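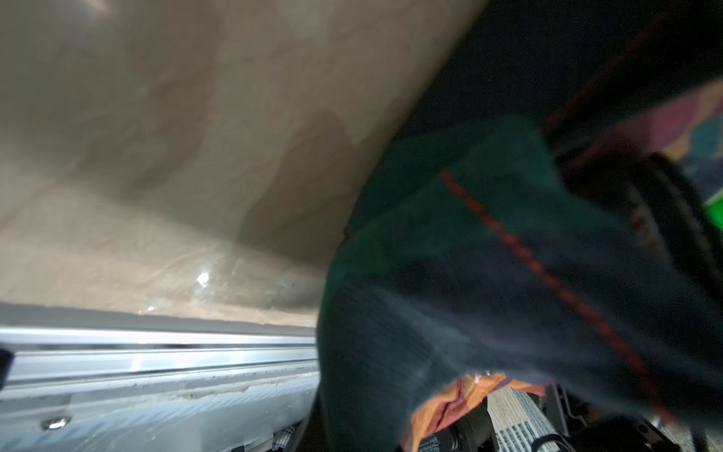 Vol. 31, p. 621

Figure 4. Mixed fabrics beside a grooved metal rail. The dark cloth at right has an orange-red stitched seam; the sheet at left has a glossy, wrinkled surface.

4.2 Sorting by surface and by seam

Household textiles that reach a sorting point are seldom folded, and most lie across one another. In the Masanska trial we asked sorters to place each piece in one of four groups (knits, wovens, coated sheets, other) before reading any label. The aim was to learn which visible features they used and where those features misled them.

The set held 700 pieces, of which 300 were dark blue, dark green or black. Dark pieces took longer to place. Sorters told us that the weave was hard to make out inside deep folds, and that they looked for a seam or a border first. Contrasting thread helped a good deal. On the cloth at the right of Figure 4 the orange-red seam is easy to follow even though the folds beneath it are nearly black. A second red line, near the dark border band, is fainter. Where a piece had no contrasting thread, sorters usually spread it flat before deciding.

Coated sheets raised a different problem. Crumpled plastic and waxed fabric can look much alike: both crease softly and both throw back small bright highlights. The beige sheet in Figure 4 is of this kind, and we do not assign it to either material from its appearance. During the trial such pieces were marked "coated, unresolved" and set aside for the hand test described in Section 3. Sorters who skipped this step made most of the errors in the group.

Printed and checkered pieces were the quickest to recognize when enough of them showed. When only a corner was exposed, sorters could name the pattern but often guessed wrong about the type of cloth. We therefore scored pattern and fabric type separately. The Dilberg sheet, which has one box for both, was changed to allow this.

Dust was recorded as well. Fine debris gathers in grooved metal edges and can pass to any cloth that rests on them, and knits hold it more than coated sheets do. We added a line to the Skitero checklist asking for grooves to be brushed out between batches. The line was in use from November onward.

Two limits apply to these results. All sorters worked under the same lamps, and glare on coated pieces would differ in daylight. The set also contained few pale knits, so the comparison between dark and light pieces rests mainly on wovens. The Shawky set, used in Section 5, has a more even mix.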